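Gripper closes next to the mug when the camera looks straight down. Shadows?

Rimora community help > Home builds > Arms and grippers

Posted by tieu_bench

Hi all! First post here, though I've been reading for months and learned most of what I know from this place.

I'm building a tabletop arm in my garage. The project is called Tiêu, it has a two-finger gripper, and the goal for the winter is simple: find a mug on the counter, pick it up, put it on a shelf. Before I let it near real dishes I'm doing everything in simulation, with the camera on the wrist looking down past the fingers. And it works! Sort of! On a plain white table it gets the mug nearly every time and I did a little dance the first evening it happened.

Then I swapped the white table for brown marble, because my real kitchen counter is brown marble, and I turned on a proper light so things cast shadows. I ran 1,000 tries overnight and it only got the mug in 464 of them. The misses nearly all look alike. The arm comes down with the fingers wide open, stops a bit off to one side, and closes on nothing.
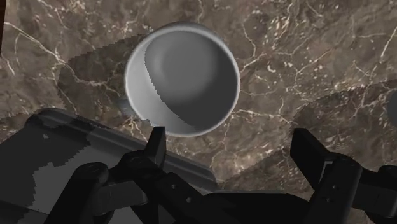

Wrist view over the marble, fingers open, mug still ahead of the gap.

My mug finder is pretty basic. It looks for a bright round shape, draws a box around it, and aims for the middle of the box. I've tried turning the brightness up and down, and I've tried blurring the picture first so the little specks in the stone go away. Blurring helped a tiny bit. Should I just make the counter white again and move on, or is there a fix a beginner can manage? I'd love to keep the marble, it looks so good.

Also, does the handle matter? I've been ignoring it completely.

Posted by Mendosham

Keep the marble! You've found the fun part.

Look at what your finder has to deal with. The mug throws a wide shadow off to its left, and there's a second shadow inside it that covers the middle and the right of the opening. So the bright part is a ring plus a crescent on the left inner wall, and then you've got cream veins running right up close to the mug. One of them comes off the lower right side. If your box grabs the crescent and a piece of vein, the middle of that box could be anywhere.

Two things I'd do, in this order.

First, stop looking for a bright blob and fit a circle to the rim. The rim is nearly a full ring even with the top going duller, and a circle fit doesn't mind a weak stretch. Throw out any circle that's much too big or too small for your mug at that height. This alone fixed my can sorter, and I had been fighting it for weeks.

Second, change the light and the counter on every run. Move the lamp, turn the stone texture, slide the other stuff on the counter to new spots. If you only ever test one lamp position you'll tune for that lamp, and then the sun comes through your kitchen window and you're back where you started. I do 500 runs per batch, then look at the misses by eye. It's slow but you learn so much from it.

On the handle: yes, it matters! In your view it's dim and mostly in shade at the lower left of the mug, if that's what that bit is. If a finger lands on it, the mug will tip or spin. Read the pose straight from the simulator for now and turn the wrist so the fingers go down clear of it. Worry about spotting the handle by camera later.

Posted by rasar_fan

just use a depth camera. every sim has one you can switch on. shadows don't show up in depth at all and neither does marble

Posted by tieu_bench

Thank you both!! Circle fit is in and I'm running a fresh batch tonight. I hadn't thought about checking the size of the circle, so that's going in too. Going to try depth over the weekend on the Rasar branch so I can compare the 2 side by side. One thing I'm not sure of: on the real arm, will a shiny mug mess up the depth? I'll start a new thread for that if I can't find an old one.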